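Thread on teaching a bin-picking arm by remote control. Mostly notes on what went wrong in our demos and what we changed. Long, mute accordingly.

1/ The task: clear a grey bin of mixed household objects, one at a time, into a second bin behind it. No CAD models, no fixed order, no labels. A person drives the arm, the system logs everything, and we train a policy on the logs.

2/ Target for the Feltley dataset is 4000 demonstrations. We have 2675 logged. An episode is one object, from the arm leaving its home pose to the gripper clearing the rim of the second bin.

3/ The operator works from a hand controller with a clutch button. Hold the clutch, the arm follows your hand. Release it, the arm stays put and you can reposition your wrist. Everyone forgets the clutch exists for the first hour and ends up with an elbow above their ear.

4/ Motion scaling is 1:1 in free space and drops once the tool centre point is below the rim. We tried leaving the scaling constant. Operators either crawled on the approach or clipped the bin wall on the way down.

5/ On bin walls: clamp your bins. A bin that creeps a little each time the gripper brushes it will quietly ruin your camera-to-base calibration for the whole afternoon's data. Ours are clamped to board at the rim and we still check the corners every morning.

6/ Bowls are the first object I give a new operator. There are two sensible strategies, pinch the rim or reach inside and brace against the wall, and you find out quickly which one a person favours. Mixed strategies in the data are fine. Mixed strategies inside one episode are a pain.

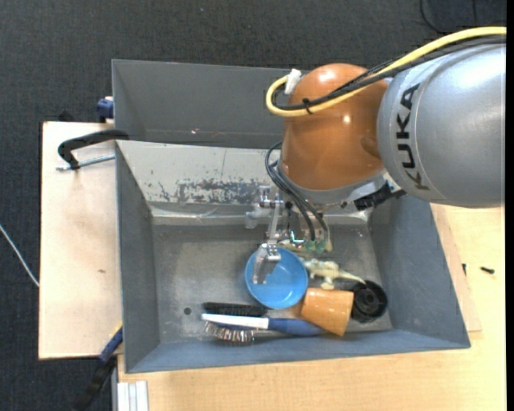

Fingertip in the blue bowl. Lizard, tilted cup and hairbrush still to go.

7/ Cables and tubes deserve more thought than they get. Teleop puts the wrist in poses no planner would choose, and the dress pack has to tolerate all of them. We added a soft limit on the last joint after an operator wound it up chasing a cup handle. Slack at the joint, zip ties where it matters, nothing that can hook the rim.

8/ Hairbrushes are harder than they look. Grab the handle end and the head swings. Grab the bristles and the fingertip signal turns to mush. Our instruction sheet now says to go for the neck, and if the neck is against a wall, drag the brush clear first and grasp second.

9/ That drag counts as part of the demo. Early on we trimmed such moves out as untidy. The policy then had no idea what to do with anything lying along a wall – it hovered, descended, touched plastic, went back up and hovered again. We put the drags back in.

10/ Same story with recoveries. We discarded 265 episodes in the first pass because the operator fumbled and regrasped. Most have been restored. A fumble followed by a clean regrasp is the most useful thing a human can show the arm, provided the fumble wasn't staged.

11/ What we still throw out:
– any protective stop
– any episode where a second object leaves the bin
– any episode where the operator paused to talk to somebody
The last one sounds petty until you've watched a trained policy stop dead mid-air for several seconds.

12/ Soft toys and rubbery things get their own force threshold. Operators can't feel contact through the controller, so they watch the camera feed and squeeze until the object moves. With no haptics the grip force in our logs is consistently too high. We clip it in post. Not elegant.

13/ Shift length matters. Past 5 blocks in a day the trajectories get jerky and the approach heights start to drift. We plot jerk per block now and send people off to do annotation when the curve bends.

14/ Kinesthetic teaching, where you push the arm around by hand, was the original plan. It works well for slow single-contact tasks. On an arm this size, leaning over a deep bin, your shoulder is in the camera view for half the episode and your back gives out before the dataset does.

15/ Software side: the recorder is an in-house tool called Pumeler. Joint states, gripper width, controller pose and all camera streams on one clock. If you build your own, sort out the timestamps before anything else. We lost most of December to an offset between the camera and the controller stream.

16/ Next up is the Maltatia set, same rig, with more transparent and shiny objects. Depth falls over on both, so operators will be working from colour only. I expect the episode times to be ugly.

17/ Instruction sheet and episode schema are going up on the Prins page once I've cleaned out the swearing in the comments. Replies open if you run a similar setup, particularly if you've got haptics working on a gripper with long linkages.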